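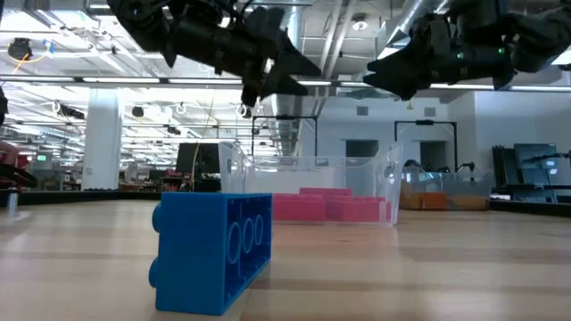

Sorting Day: big bricks, little tubs

Posted in July by Ineke Mulder

I've been putting off the brick sort for months, and I finally ran out of excuses when the last bag arrived from Pennington. These are the chunky ones, the sort a toddler can get both hands around, and I love them to bits (even at 2 a.m. with bare feet on the hallway floor!). My rule is one colour to a tub, and I like see-through tubs best so the little ones can spot their favourite colour from across the room without asking.

Pink gets a clear tub all to itself. It's my niece's favourite by a mile, and a low pile of it through clear plastic is a very cheerful thing to have on a table. Orange has gone into another clear one further back. Blue is always the colour I end up with too much of, and I've been known to leave a big blue brick sitting out just because I like the look of it on pale timber. 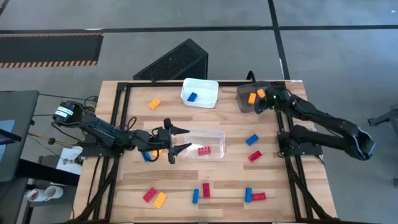 The tubs don't have to match, by the way. White, clear, smoky dark, whatever's in the cupboard. Red in the clear box, blue in the white tub, orange in the dark one, and the rest stays spread over the tabletop until it's sorted. I do prefer bare wood to a play mat for this, as the colours really stand out against the grain.

Tassanee Klinhom asked what I do about yellow. Yellow goes in last, Tassanee, and usually in whatever's left over (sorry, yellow). Lids go on at the end, labels if I can find the good marker.

Recent galleries
Nadorwood: the toy shelves, before and after
A rainy afternoon of puzzles in Udau
Iltano craft cupboard, 60 jars of buttons
Wooden trains, all 214 pieces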